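Dramden 哑光台面涂层（双组分水性聚氨酯）

产品编号系列：DR-M
供应商：Lundero 表面材料
适用基材：中密度纤维板、桦木胶合板、实木拼板、已打底的旧漆面

产品概述

Dramden 是一种双组分水性聚氨酯面漆，用于室内工作台、书桌、会议桌和展示台的水平面。主剂与固化剂分开包装，使用前按比例混合。干膜为全哑光，手感平滑，不带明显颗粒。标准色为中深色的灰、褐系列，浅色系列须另行订货。

本产品不适用于室外，不适用于长期浸水的表面，例如水槽周边和浴室台面。食品直接接触的砧板面也不在适用范围内。楼梯踏板和地面请选用地面专用产品，台面涂层的耐磨等级与地面的要求不同。

供货规格

主剂有两种包装：小桶和大桶。固化剂按对应比例配套，不单独拆零销售。色浆在出厂前已调入主剂，现场不再加色。同一项目如需多桶，下单时请注明“同批”，我们会从同一生产批次中配货。不同批次之间允许有轻微色差，拼接台面上尤其容易看出来。

小桶套装订货号 DR-M 49，大桶套装订货号 DR-M 124。补色笔订货号 DR-P 83，仅供小面积划痕使用，光泽与原漆膜接近但不完全一致。

颜色

灰褐色系是本产品出货量最大的一组，其中偏紫的灰褐、炭灰和暖褐三色常备库存。色卡为实涂样片，尺寸较小，大面积涂装后的观感通常比色卡略深。光源对这组颜色影响很大：冷白光下偏灰，暖光下偏褐，北向窗户的自然光下会带一点紫调。建议先索取样板，放在实际安装位置，白天和晚上各看一次。

RAL、NCS 等色号可以打样，打样周期另议。打样确认后不接受因色相原因退货。

基材准备

中密度纤维板：板面用 P180 砂纸打磨，边缘用 P240，吸尘后涂配套封闭底漆两遍。边缘吸漆量高，第一遍底漆干透后须再磨一次。

桦木胶合板：表面如有补片，先检查补片是否松动。底漆一遍即可，如需完全遮盖木纹则涂两遍，并在两遍之间用 P240 打磨。

实木拼板：含水率过高时不得施工。油性木材（柚木、伊罗科木等）须先做附着力试验。木纹较深的树种，哑光漆膜不会把纹理填平。需要无纹效果时，请先用填孔剂处理，或改用中密度纤维板。

旧漆面：先用中性清洁剂去除油脂，清水擦净，干燥后用 P220 打磨至均匀无光。曾使用过含硅家具蜡的台面容易出现缩孔，须用专用除硅剂反复擦拭，并在角落处试涂。

混合与施工

主剂开桶后充分搅拌，桶底不得留有沉淀。哑光粉比重较大，静置后会下沉，未搅匀的漆涂出来一块亮一块暗。加入固化剂时慢速搅拌，静置数分钟消泡后过滤使用。混合后的漆料须在可使用时间内用完，超过时限后即使仍能流动，漆膜性能也已下降，不得加水稀释后继续使用。

喷涂：推荐 HVLP 喷枪，喷幅重叠一半，走枪速度保持一致。全哑光漆对膜厚敏感，膜厚不均会造成光泽条纹。转角和边缘先喷，最后喷大面。

辊涂：使用短毛绒辊，沿台面长边收辊，收辊方向保持一致。不要在漆膜开始表干后回辊。辊涂表面会有细微的肌理，属正常现象。

刷涂只推荐用于边条和小件。

每遍之间的间隔以技术数据表为准。低温或高湿条件下应延长。两遍之间用细砂海绵轻磨，只去颗粒，不要磨穿。最后一遍涂完后，台面应水平放置，避免气流直吹。

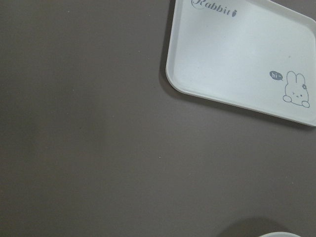
漆膜在触干之后还远没有达到最终硬度，完全固化之前不要放置重物、热杯或带胶垫的设备。验收时先关掉直射灯，在漫射光下从低角度看一遍，再换一个方向看一遍。哑光面在漫射光下本来就会有柔和的明暗过渡，如台面某处出现一条略浅的竖向光带，换个观察方向再判断，光带随视角移动的属于反光，固定不动的才可能是膜厚问题。灰褐色深色面上，一粒浅色的碎屑或灰尘也会很显眼，像上图中部偏右的那个小白点，应先用干净的微纤维布轻轻拂去再看。能拂掉的是浮尘，拂不掉的按漆膜夹杂物处理。

漆膜缺陷与处理

夹杂物：完全固化后用 P1500 水砂纸局部轻磨，磨过的位置光泽会变化，面积较大时须整面重涂一遍。不要用抛光膏，抛光会使哑光面局部发亮，无法恢复。

光泽条纹：多由膜厚不均或搅拌不足引起。整面轻磨后重新喷涂。

缩孔：基材上有硅、油或蜡。磨至底漆层，除硅后重做。

发白：施工环境湿度过高或底漆未干。轻微者可在升温通风后消退，不消退的须磨除。

指印：深色全哑光面容易留下油脂痕迹，属于材料特性，不作为质量缺陷受理。经常触摸的位置可选用 Davine 防指纹罩光层，罩光后颜色会略微加深，须提前打样。

日常清洁与保养

日常用干的或拧干的微纤维布擦拭。油污用稀释的中性清洁剂，擦后用清水再擦一遍，最后擦干。不要使用百洁布、去污粉、三聚氰胺海绵、含氨或含氯的清洁剂。三聚氰胺海绵在哑光面上的作用相当于细砂纸，用几次之后就会出现亮斑。

咖啡、红酒、墨水应及时擦除。热锅和刚离开炉灶的器皿须使用隔热垫。带橡胶脚的设备长期放置可能因增塑剂迁移而留下印痕，建议加垫毛毡片。

不要打蜡，不要使用家具光亮剂。

储存与运输

未开封产品在阴凉干燥处密封保存，防冻。冻过的主剂解冻后会出现絮状物，不能再用。固化剂对水汽敏感，开封后应尽快用完，盖口残漆要擦干净再盖紧。每年二月前后北方线路改用保温运输，运费按线路另计。

安全

固化剂含异氰酸酯，对呼吸道和皮肤有致敏性。混合、喷涂时须戴防护手套、护目镜和相应等级的呼吸防护用具，保持通风。已有哮喘或异氰酸酯过敏史的人员不得参与施工。废漆和空桶按当地危险废物规定处理，不得倒入下水道。详细内容见安全数据表。

样板与技术支持

样板每次可选四色，Chaudhry 展厅备有全套大尺寸样板，可现场比对。技术咨询请联系 Hortensia Gaete（基材与底漆），或 Valter Öberg（喷涂工艺与缺陷判定）。提交缺陷照片时，请同时注明批号、基材、混合比例、施工温湿度和每遍间隔时间。批号印在桶盖侧面，不在标签上。

退换货

未开封的标准色产品，自签收之日起可在退货期内退回，运费由买方承担。调色产品、已开封产品、补色笔不退。运输破损请在签收时当场注明，并保留外包装。

本页内容更新于 2025年12月9日。技术参数如与随货技术数据表不一致，以随货版本为准。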